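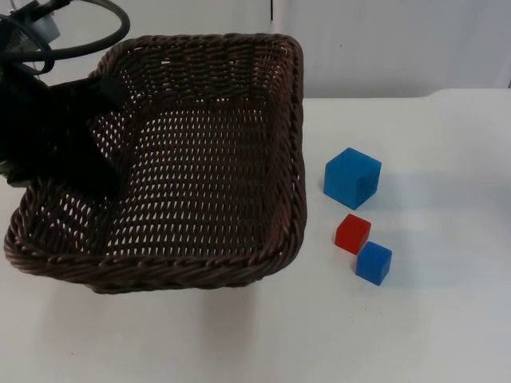

28 March 2019
By Liesbeth Van Leeuwen

Mevden sells baskets, and a few small things to put in them. We have tried selling other items. Ask Lieven Verbruggen about the umbrella stands, or better, don't.

The shop opened on Kramer Street with 108 baskets and a cash drawer that stuck. The drawer still sticks. The baskets come from two workshops now: Drullside makes the dark wicker ones with the fat twisted rim, and Trusine does the lids, hinges and anything with a lining. They disagree about what counts as brown.

Most people come to us because of toys. Colored cubes get everywhere, and they are hard on bare feet. A shallow rectangular basket on a low table will take a good many of them, and the open weave lets the crumbs fall out, so you will want to wipe the table.

There are 7 of us, counting Saturdays. Last year we sent out 2835 parcels and got some of them back, mainly from customers who had measured the shelf afterward. Measure the shelf first.

The shop closes for the first week of April while Lieven repaints the back wall. He has chosen brown.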